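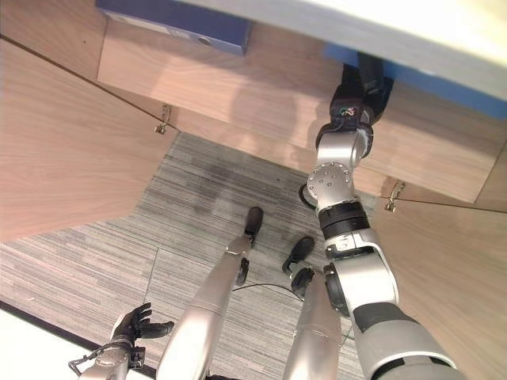 3.2 The low cabinet

Of all the furniture in our office storage study, the low cabinet is the piece I got fondest of. It's a plain thing in pale wood grain, with two doors and an upper and a lower shelf, and it came up in 32 of the 57 diary entries people at Forholm wrote for us. Mizanur Herath and I had expected the desks to win easily!

What people mostly grumbled about was bending. Anything on the lower shelf meant crouching, so binders drifted upwards, and boxes ended up on the top because it was the easiest place to put them down (I do the same at home). 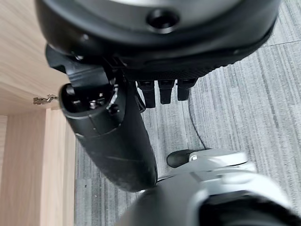
The diaries also mention the doors a lot more than we'd planned for. You need a fair bit of carpet clear in front before both will open, and people who sat close by tended to open one and reach across — a habit Hazem Kabbaj calls "half-dooring", and the name has stuck with us.

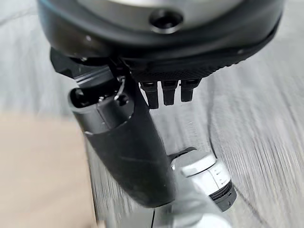
Figure 2. Black hand with its fingers pointing downward.

We coded each entry by what was being put away and where it went. Binders were simple, but flat boxes gave us trouble, as they often sat half on the top for ages before anyone found them a shelf. In the end we gave "resting on top" its own code — a bit of a fudge, but it worked for both coders. 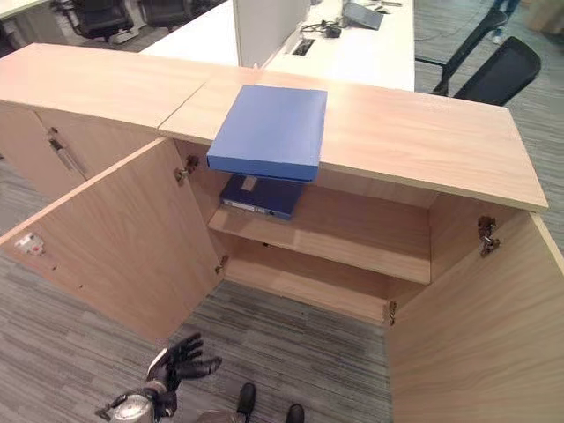
3.3 Labels and spines

Labels were the next thing we looked at. We asked people to find a named binder with the doors already open, and most went straight for the spine.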